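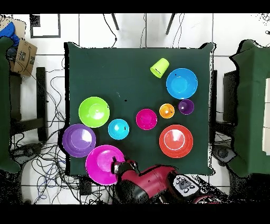 Fig. 2. Plastic bowls and a cup on a green tablecloth.

Section 4: Your first dye bath

Okay, you've read the safety pages (please tell me you've read the safety pages) and you've got your Dellum kit open. Let's dye some cotton! I'm going to walk you through one small batch, the way I do it in my own kitchen, and once you've done it you can go as wild as you like.

Before you start, pick the bowls you'll mix in and retire them from food for good. Plastic is fine. I write DYE on the bottom of mine in marker, and my sister still managed to serve chips in one last June, so maybe write it on the side too.

1. Wash your fabric in warm water with a little plain detergent. Skip the softener. Wring it out and leave it damp.

2. Put on the gloves and the mask from the kit. The powder is very fine and it floats.

3. Spoon 2 level scoops of Zalivum powder into a medium bowl. Add a splash of lukewarm water and stir it into a paste, then keep adding water a bit at a time until the lumps are gone. If you dump all the water in at once you'll be chasing lumps forever.

4. Fill your big tub with enough warm water for the fabric to move around. I keep mine at 55 degrees Celsius, and a cheap kitchen thermometer does the job (again, it's a dye thermometer now).

5. Pour in the dye and stir, then slide the fabric in. Stir pretty much nonstop for the first few minutes, then every so often after that.

6. At the 30 minute mark, lift the fabric out with tongs, stir in the fixer packet, and put the fabric back. Never pour fixer straight onto cloth. It leaves pale blotches, and I have a pillowcase to prove it.

7. Leave it another 27 minutes, then rinse in cool water until the water runs clear. This takes longer than you'd think!

CAUTION: Mixed dye doesn't keep. Don't save it in a closed bottle. Some of the older Cesemberg powders give off gas once they're wet, and the cap can pop.

Note: Colors look a lot darker wet. If you're matching something, dry a scrap first with an iron and an old towel.

Note: If your tap water is hard, add a spoon of the Khokhar water softener in step 4. Roksolana Shevchuk, who tested this section for me on well water, got streaks without it and a nice even blue with it.

Cleaning up: rinse the bowls right away, before the dye dries on. Stains on the sink come off with scouring powder. For stains on your hands, see Section 7.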